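Drawer day, finally

Quick one tonight, it's past ten and I still have lunches to make.

So the kitchen drawers. If you've been reading since December you know I promised to do them "over the holidays" and then did zero drawers. Did one closet. Felt great about the closet. Drawers stayed exactly how they were, forks on top of batteries on top of takeout menus from a place that closed.

Wednesday I had the afternoon free and a kind of rage came over me. Couldn't find the peeler. Third time in a week. Pulled the whole drawer out and dumped it on the counter, which is a good way to commit because now you can't cook dinner till it's done.

What came out of drawer number one, the wide one by the stove:

The peeler (at the very back, naturally)
Rubber bands, a fist-sized wad
Birthday candles, all used, why
Two can openers, neither one good
A key. No clue.
The instructions for the old Sterau coffee maker, the one that leaked
Soy sauce packets
Crumbs. So many crumbs

Soy sauce and candles went in the trash. Key went in the bowl with the other mystery keys. I kept one can opener and I already regret which one.

Then trays. I've been back and forth on trays for months. Had the bamboo expanding kind before and it drove me nuts, the sliding bits never stayed put and stuff got down the gap. Alina Căpraru has plain white ones in her place, just open shallow trays, no dividers, and she swears by them. Her idea is you don't need a slot for every spoon, you need a floor you can lift out and rinse in the sink. I was skeptical. Then I opened her drawer to get a knife and, ok, fine. It looked so calm.

Hers are from Brallby and they don't ship here. Mine came from the home store out by the highway, bottom shelf, clearance sticker. Bought the one shape in a few sizes and figured I'd return what didnt fit.

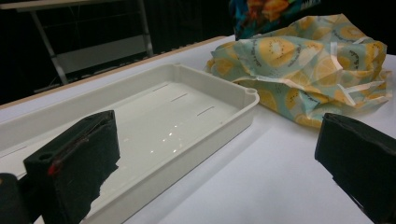

One of the trays on the white table. Shiny plastic, low sides, three little slits in the bottom.

I like how low it is. You can see everything and nothing stands on end or jams the drawer. And there's a small rounded lip at one corner that I have decided is for my thumb. Might not be. Works for me.

Not sure about the slits. Crumbs will go through, I assume, and then I'll have crumbs under the tray where I can't see them. Cut a piece of the grippy liner to go underneath so at least it's one thing to shake out. The liner is the Prastmont roll I had left from the bathroom shelves, and there was just enough if I pieced it in the back. Ugly seam. It's a drawer.

The color, a warning if you're fussy: white but a tiny bit creamy in the kitchen light. Next to the bright white dish rack I notice it. In a closed drawer, who cares.

How it's set up now:

Wide drawer by the stove: long tray for spatulas, tongs, whisk, the wooden spoons. Small tray up front for the peeler, can opener, scissors. Peeler goes in FRONT. House rule.

Middle drawer: silverware, still in the old organizer because that one was never the problem.

Skinny drawer: was batteries and tape. Is still batteries and tape but they're in a tray so it looks like I meant it.

Bottom drawer: not done. It's dish towels and plastic lids and I shut it again. Next week. Maybe.

The glossy finish shows every fingerprint, I'll say that. Wiped one down with dish soap and a rag, fine, then touched it again and there they were. Wouldn't put these on an open shelf. Also they slide. Without liner they'd go straight to the back every time you yank the drawer, and in this house people yank.

Dinner that night was eggs at 20 to nine, everyone crabby, but the peeler was where I put it this morning so I'm counting it as a win.

A few of you asked about the big blue pot from the last post. It's a Hodoroagă, it was my aunt's, I don't know where you'd get one now. Try thrift stores. It weighs a ton and I love it and it does not fit in any drawer or cabinet I own so it lives on the stove.

Oh and if anyone has a system for plastic lids, please tell me. I've tried standing them up in a bin, I've tried the tension rod thing, I've tried throwing them all out (they came back??). Comments are open again, I fixed the spam thing I think.

Ok lunches. Bye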